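Clearing a table after a meal without making ten trips

Posted in Kitchen & Home, August 11, 2021

We eat at a big wooden table and I'm the one who clears it. Food scraps end up in the sink and the cups tip over on the way. Is there an order that works?

Margit Engebretsen
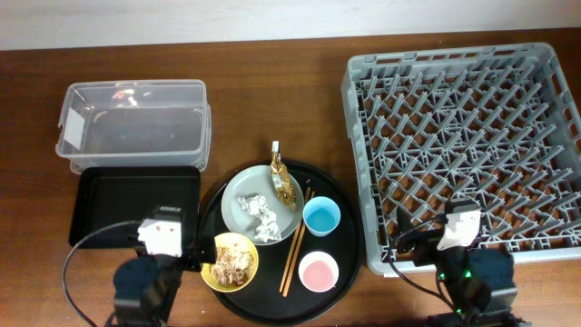
Scraps and trash come first, before any dish moves. I keep an open bin and a flat tray on the table while I clear. With a round like this one, the napkin and the torn foil wrapper come off the gray plate, then the yellow bowl gets emptied — then chopsticks and cups go in the rack.

Okonkwo

Just use a bigger tray.

Brirkska

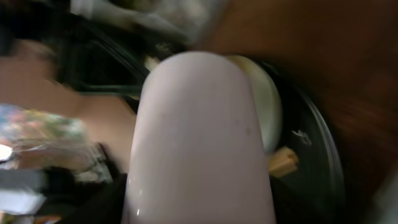
Wiping the tray is the step people skip. I do mine last, with a damp cloth, and put it away dry. A dark one with a glossy rim shows every bit, even a small white fleck, so look it over before you stack it.

Plandon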